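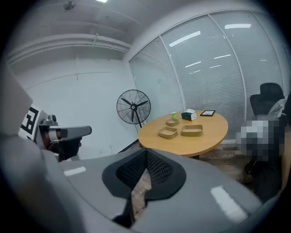

Notes for week 4: Trays, tables and where things land

Okay, a few of you asked for last week's talk in writing, so I've typed it up along with the new material. It's a bit rough in places. Bring it with you, because we'll be scribbling on it.

We've been talking about surfaces. A table is the easiest thing in a room to lose. You put down one cup, then the mail, then your keys, and by the end of May you're eating dinner standing up! My old teacher Gianni Morelli used to say a table has no edges until you give it some, and I've borrowed that line for years. Trays are the edges. A tray with raised sides says these things belong together, and when the tray is full, you stop.

Start with size. I like 3 trays on an oval table: a small square one, a medium one and a large one. You can do it with two, but then the big one turns into a junk drawer without a lid (ask me how I know). If they're all the same color the table looks calmer, and plain tan on a honey-brown wood top is about as easy on the eyes as it gets. You don't need a matching set from a shop. Shoebox lids are perfectly good for practice.

Now, oval tables. People line trays up along the edge the way they would on a rectangle, and then wonder why a corner is hanging out over nothing. The curve eats your corners. Pull everything in toward the middle, put the small tray at the back and the two bigger ones at the front, where your hands go most. Then sit down and reach. If you have to lift your elbow over something to get to the small tray, swap things until you don't.

What goes where is up to you, but here's how I set it up at home:

Small tray: things I touch once a day. Watch, keys, the one good pen.
Medium tray: things that are on their way somewhere else. Letters to answer, a library book, the button I keep meaning to sew back on.
Large tray: whatever I'm working on right now. It gets emptied every evening, no matter how much I'm enjoying the mess.

Then there are the loose pieces, the ones that live on the table and never go in a tray. A cup, a tissue box, a small picture frame. I allow four of these and I'm strict about it. Keep them behind the trays, and spread them out a little so each one has some wood showing around it. Tissue boxes are taller than you think when you're sitting down, so don't put one where it blocks whoever is across from you. A frame that won't stay standing can lie flat for now — just keep it off the very edge, where sleeves catch it.

A word about fans. If you have a standing fan near the table, anything made of paper needs weight on it. In the Covine apartment I had a lovely stack of receipts, all sorted, 153 of them, and one warm afternoon I switched the fan on and that was that. Tall sides on the tray help some. A stone helps more.

Before next time, please do this:

Clear one table completely. Wipe it.
Put back your trays, empty, and move them until your reach feels easy.
Choose your loose pieces.
Fill the trays slowly, over a couple of days, and write down what you were tempted to put on bare wood.

That last list is the part I really want to see. Mine had a screwdriver, half a lemon and the Zosturberg train timetable on it, so don't be shy.

If you'd like more practice, do the same with a nightstand or a kitchen counter. Counters are harder — people walk by and drop things. We'll get to counters after shelves, and for shelves you'll need a tape measure and a pencil.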